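The soup was supposed to be ready at noon, and at noon Oana Onu was still arguing with her brother-in-law about whether it counted as soup.

"It has vegetables," said Delić.

"It has a pan," said Oana. "The vegetables are a plan."

The recipe came from the Heken cookbook, which their mother-in-law had carried over the pass from Ganine in a pillowcase, leaving behind the good coats. It called for one carrot, one eggplant, corn, a hot pepper, and patience, and under patience somebody had penciled "2 hours." The carrot went first. On this the book was firm. In Tadureck, where they put the eggplant in first, people were known to die alone.
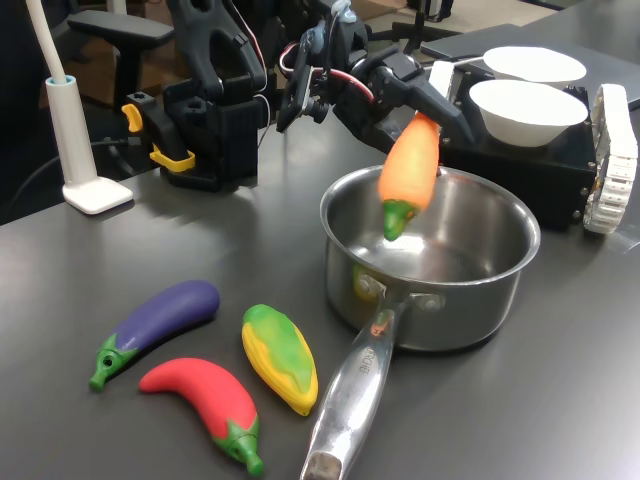
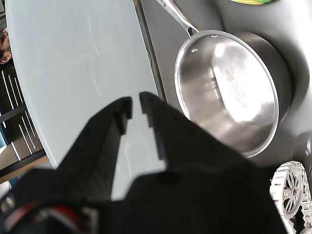
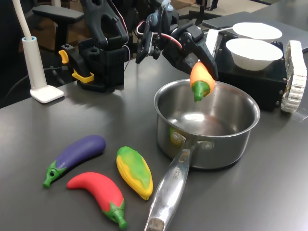 "You're supposed to talk to it," said Delić, who had read ahead.

"To the carrot?"

"To the pan. Page 100."

Oana looked up page 100. It was a remedy for goats. She read it to the pan anyway, in the voice she used for the bank, and skipped the part about the hooves.

By one o'clock they had moved on to salt. Delić was for it. Oana wanted to know who was coming, because she salted differently for family. He said his aunt, possibly, and the man from the water board, who had been promised lunch in May in exchange for losing a bill for 2,345 crowns.

"And did he lose it?"

"He lost the first 1,000."

She thought this over. A man like that could have the corn, she said, but he wasn't getting any eggplant until she saw some paperwork.

Delić set out the spoons. He gave the water board the bent one, looked at it for a while, and swapped it with his own. Then the bell rang, and they both stayed exactly where they were, each waiting for the other to be the host.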